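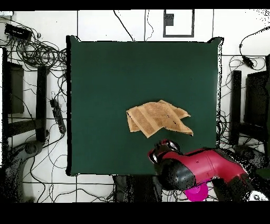
Rindgate swim center changes how towels are handed back

RINDGATE – Towels at the Rindgate swim center will be folded by size and color starting in March, the center said in a notice to members. Until now they have gone back to the front desk in mixed stacks, and members have had to dig for the size they wanted.

The center washed 2,318 towels last month. Most were the tan bath size that is lent out with a day pass. The rest were hand towels from the exercise room and a small number of large sheets kept for the swim club. Of the total, 563 were taken out of use for frayed hems or thin spots and will be cut up for cleaning cloths.

Gasus, the laundry firm that has held the contract since the center reopened, will continue to do the washing. The folding will be done on site, in the back room next to the pump office, where there is space for a flat surface large enough to spread a bath towel out in full. Staff had been folding on top of the dryers or against their chests, and the notice said the stacks that came out of this were uneven and fell over on the shelves. 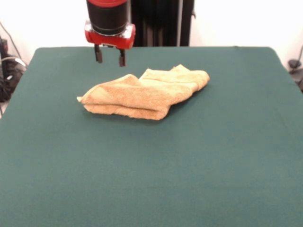
The new fold is in half lengthwise, in half again, and then in thirds, with the hems turned to the inside. Terry cloth is thick and tends to spring back, so each towel is to be pressed down by hand before the last fold. Corners that stick out are tucked in, and any towel that bunches up is to be shaken open and started over. Stacks will be limited to 10 towels for the bath size.

The center has also ordered 600 new bath towels from Selleretti to replace those taken out. They are due on a Saturday later in the month and will be washed once before they go on the shelves. The old and new towels will be used side by side until the older ones wear out.

Shelving by the front desk is being moved to make room. Rivas, a local carpentry shop, will put in deeper shelves with a divider between the bath and hand sizes. The desk will stay open during the work, but towels will be handed out from the side window until noon.

Day pass prices do not change, and the deposit for a towel stays the same. Used towels should still be dropped in the bins by the showers. The center asked members not to leave them on benches or at the poolside, and to report torn ones at the desk.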